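Bench log, July
Loredana Lombardi

Print this entry | E-mail this entry

Bramex hand on loan from Lanthorpe, evaluation continued. Power on at 8.40 am. Firmware left as supplied. Payload set to include the hand plus the adaptor plate, 313 g for the plate on our scale. The value in the Skukum config file was still the old gripper's. Corrected and saved.

Ran the joint limits check first, arm only, 30 per cent speed. No faults. Then the supplied box-packing routine, Bramwell controller, default grasp library. The routine plans every approach from directly over the box and assumes the flaps are folded right back. It has no setting for flap angle. I have asked Lanthorpe whether one is planned.
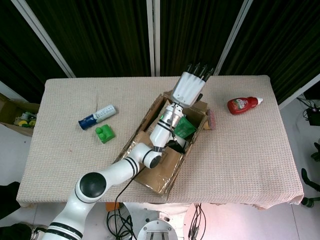 Hand over the open carton, red squeeze bottle to the right, can and green block to the left.

Cloth stays on the table for now. Items on their sides are the harder case for the grasp library, so the can and the bottle are both laid down. Foil lining in the carton is a concern for the depth readings near the front flap. Want a comparison against a plain carton before I put anything in the report.

Quote received: 3,000 for the hand, no spares. Fingertip pads are a consumable and priced separately. The data sheet gives pad life as 3,000 cycles, with no load or surface stated. At our usual rate I make that around three weeks per set. Need the test conditions in writing before we go further.

Manual is thin on recovery after a stalled finger. Section on homing refers to a menu that is not in this version. Worked it out from the controller log: clear the fault, open to full, re-enable. Written on the card by the keyboard.

To do: cable tie-back at the base, plain carton run, pad price per set, check whether the loan can be extended. Colour labels for the grasp presets would help whoever takes the next shift.

Contact: Loredana Lombardi, Skukum bench | © Skukum | Back to top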